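Une démonstration ne devrait pas se juger au nombre de prises réussies. Chez Farinel, en juin, le bras imprimé en 3D travaillait sur une nappe sombre, avec une brique et un gobelet vert. Vangelis Margaritis annonçait 15 essais – trop peu pour conclure.

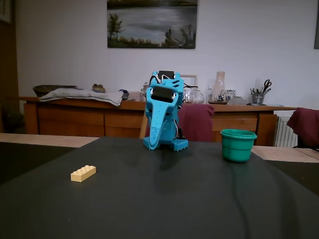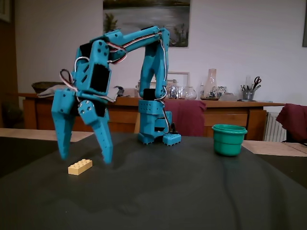

Que faudrait-il publier ?

Le protocole complet, échecs compris, et la position de départ de chaque objet.

Je préfère une série de 1000 cycles médiocres mais documentés à neuf gestes impeccables.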